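Notebook, Prastbridge shop
March, Monday

Reed organ, job 351 (Ranolari, walnut case, two pedals, one manual)

Carried over from last entry: left pedal goes down with almost no resistance, right pedal fine. Organ plays but fades on any chord held longer than a couple of seconds. Owner is Salamatu Onyeka. She would like it back before Easter if it can be done and has said not to rush it if it can't. No estimate given to her yet beyond the bellows cloth.

8:40. Back off. Four screws on the back panel, all original by the look of them, slotted, one with a chewed head. Bagged and labeled "back." Took the knee levers off next. The right one has been broken and pinned with a nail at some point. It holds. Left it alone.

Action lifted out with Adebayo on the other end. Heavier than it looks, and the treble side wants to drop first. For anyone doing the next one: get the stop rods unhooked before lifting, all of them. We missed one and had to set the thing back down.

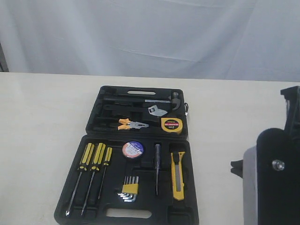 Bellows, first look

Reservoir cloth is stiff along every fold and cracked through at both lower corners. I can put a fingertip through the left one. Exhauster cloth on the left is worse. It has come away from the board along the bottom for most of its width, and that explains the pedal. The right exhauster has been recovered before, in a different cloth, neatly, with somebody's pencil number 724 on the inside of the board. No name. I have written it here in case it turns up on another instrument.

The glue under the old cloth is hide glue and lets go with warm water and a putty knife. The glue under the newer cloth is something white and does not let go at all. Spent most of the morning on the old side and will think about the other. Bogumił's advice over the phone was to leave the right exhauster as it is if it passes a leak test. I am inclined to agree, though it bothers me to put new cloth on one side and not the other.

Springs: both exhauster springs are good. The reservoir springs are tired but even. Salamatu is not going to notice and I am not going to replace them.

Leak test on right exhauster, by itself, valve flaps held shut with the board clamped: closed fully under its own spring and stayed closed for 30 seconds before it started to creep. That's a pass in my book. Titilayo would want longer. Her note in the back of the old shop binder asks for a full minute. We should settle on one number and write it on the wall.

Valve flaps

Leather flaps on the left exhauster board are curled at the ends. Cleaned the seats with a dry brush, then a little fine sandpaper on a block, then the brush again. New flaps cut from the Eze leather, the thinner of the two hides. Tacked at both ends with just enough slack that they lift when you blow from behind. First one went on too tight and I pulled it. The second and third were fine.

Do not glue these flaps. The old ones had been glued at one end by whoever was in there last, and the glue had wicked along and stiffened the leather for a good inch.

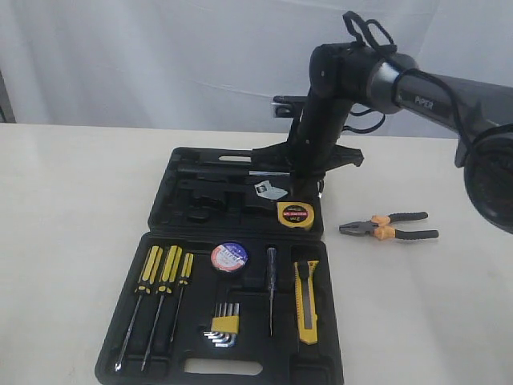 The new bellows cloth arrived from Ata on the afternoon delivery, rubber on cotton, the medium weight. It has a strong smell that goes away in a week. I measured the old cloth flat after soaking it off and cut the new piece a half inch over all the way around, to be trimmed once it's down. With the black tool case lying open on the pale table I had no room to roll the cloth out there, so cutting was done on the bench under the window with a straightedge and a fresh blade. The bench is narrower than I'd like for this. The last foot of the cut had to be done hanging off the end, and it wandered a little on the waste side. No harm done.

Hinge strips glued first, inside and out, and the boards left closed under a weight while I ate.

Glue notes. Pot at the usual setting. First batch too thick and it was skinning over before I had the cloth down at the second corner. Thinned it with a spoonful of hot water and it behaved. The room was cold this morning and the boards were colder, so tomorrow warm the boards first with the heat gun on low, well back.

Order of gluing, as done today on the left exhauster:

1. Long edge opposite the hinge, moving board, center outward.
2. Same edge on the fixed board, with the boards propped open at full travel.
3. Sides, front to back, creasing the fold inward by hand before the glue grabs.
4. Corners last, with a small patch over the point of each fold.
5. Rub everything down with the bone folder and a damp rag.

Obinna does the sides before the long edge and gets good corners that way. I tried it once on the Baptist church organ and got a pucker that never came out.

Reeds

Not touched today apart from a look. Two silent in the treble, both probably dirt. One low reed buzzes and may have a split tongue. Pulled that one with the hook and held it to the light and could not see a crack, so it goes back in after cleaning and gets another listen. Cell 10 from the bass end has a splinter of wood lifted at the mouth. Touch of glue and a toothpick when the pot is next hot. 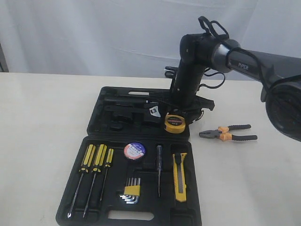
Case open on the white table, pliers out beside it.

Odds and ends

Pedal straps are webbing and badly frayed. We have new webbing in the drawer under the vise, enough for both. Replace the pair.

Pedal carpet is a replacement, brown, not worth saving. Ask Salamatu whether she wants something closer to the original red. Adebayo thinks there is a scrap of red left over from the last pedals.

Mouse nest in the bottom of the case, old and dry, left side behind the pedal. Vacuumed out. The mice had been at the felt under the bass keys too, three keys only. Felt is on the list.

To order: key felt, green, thin. More bone-dry glue granules, we are down to the last of the jar. Small tacks.

Tomorrow: check the left exhauster once it has set, and don't open it before ten. Then start soaking off the reservoir cloth. Adebayo is out until after lunch, so the action stays where it is on the trestles and please don't lean anything on it.

Stopped 5:15. Glue pot off and unplugged.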